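Why can you see better in the dark after a while?

Posted January 14, 2025 in Ekwueme's Big Questions

You know when you switch the bedroom light off and everything just vanishes? The chair's gone, the wardrobe's gone, your own hand is gone. Then you lie there for a bit, and slowly the chair comes back, and then the wardrobe, and if you've left your dressing gown on the door that comes back too and looks exactly like a man in a hat. (Mine does it every night. I'm 39 and I still jump.)

I've wanted to write about this for ages, so get comfy. We're going inside your eye!

Let's start at the front. Look in a mirror and find the black dot in the middle of your eye. It's called the pupil, and it's a hole. A real hole, and it looks black for the same reason a cave mouth looks black, because you're peering into somewhere with hardly any light in it. The coloured ring round it is called the iris, and the iris has tiny muscles that can pull the hole open wide or squeeze it small.

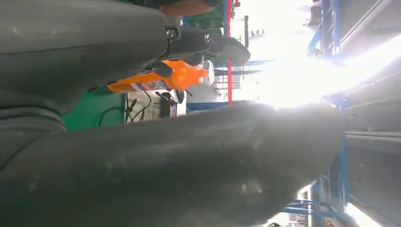 So is it my pupils getting bigger that lets me see in the dark?

Partly. Your pupils start opening up as soon as the light goes off, and they get most of the way there in a few seconds, so they help a bit straight away. But you carry on seeing better and better for a long time after that, when your pupils have pretty much finished. Something much slower is going on at the back of the eye.

The back of your eye is covered by a thin layer called the retina. It catches the light that comes in through the pupil and turns it into messages for your brain. Packed into it are millions and millions of tiny light-catchers, and they come in two main sorts, rods and cones. They're named after their shapes, which I think is very sensible. I wish more things were.

Cones are your daytime team. They do colours and they do fine details, like the writing on this page or the hairs on a bee. They need plenty of light, though, and when it gets really dim they more or less stop bothering. Rods are the night team. A rod can pick up the tiniest scrap of light, but it can't tell you what colour it was.

And rods have a funny weakness. Inside each one is a special chemical with a fancy name, rhodopsin (say it "roe-DOP-sin"). When light hits rhodopsin, it changes shape, and that's how the rod knows some light has arrived. In bright light so much of it gets changed at once that your rods can't do their job properly. Turn the lamp off and your eye has to put it all back the way it was, little by little. It takes ages! You'll notice a big difference after ten minutes, but your eyes can go on improving for half an hour or even longer.

I tested this in the cupboard under my stairs. I took a cushion and a clock that bongs, and I sat there with the door open just a crack and the hall light off. At first, nothing. By the time 27 minutes had gone by I could see the hoover, a row of coats and a spider I'd rather not have known about.

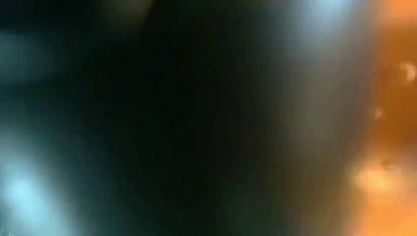 Colours are the next thing to go when the light fades, and they don't all go together. Try watching a garden as the sun sets. Red flowers turn dull and dark quite early, while the leaves and the blue flowers seem to hang on longer. That's your cones handing over to your rods, and rods are hopeless with red light. It's also worth knowing that a thing we'd all call "black" often isn't black all the way across. Take the big dark shape in the picture just before this bit: it's properly black in the middle, but it drifts into bottle green on the left and a sort of olive brown on the right. In good light your cones can pick out little differences like those. In a dim cupboard you'd lose the lot, and it would all be dark grey.

Now for my favourite trick. On a clear night, find a very faint star and stare right at it. It disappears! Look slightly to one side and it pops back. The very centre of your retina, the part you use for staring at things, is crammed with cones and has no rods at all. Your rods are all round the outside of it. So to see something faint, you have to not quite look at it, which feels rude but works beautifully.

People who watch stars often carry a red torch, too. Rods hardly notice deep red light, so you can read your map by it and still have your night eyes when you look up. A white torch or a phone screen will spoil them in no time, and then you've got to start waiting all over again.

If you'd like to have a go at the colour experiment at home, collect a few brightly coloured things: socks, pencils, empty bottles, whatever's lying about. Ask someone to mix them up on the carpet after your eyes have got used to a very dim room. Guess each colour out loud, then put the light on and see how you did. I was certain I'd picked up a green sock. It was red. 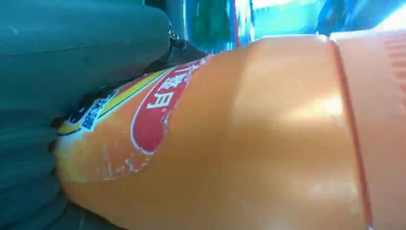

Asabe Ajayi wrote in to say that her red mittens and her brown mittens looked just the same in the dark, but she got the yellow one right every time, and was that cheating? I don't think it's cheating at all, Asabe. Yellow things often bounce back lots of light, so even with no colour to go on, a yellow mitten can look paler than a brown one, and your brain is very good at making a guess from that.

She also wanted to know about cats. Cats have loads of rods, and big pupils that open up enormously, and behind the retina they've got a shiny layer that works a bit like a mirror. Light that slips past the rods the first time gets bounced back for a second go. It's why a cat's eyes glow when a torch catches them. But in total darkness, with no light whatsoever, a cat can't see either, and has to get by on whiskers and ears.

Words to remember

Pupil: the hole that lets light into your eye.
Iris: the coloured ring that makes the hole bigger or smaller.
Retina: the layer at the back that catches the light.
Rods: light-catchers for dim places.
Cones: light-catchers for colour and detail.

Next time I'm doing hiccups, so if you've got a cure that works, send it in before I start.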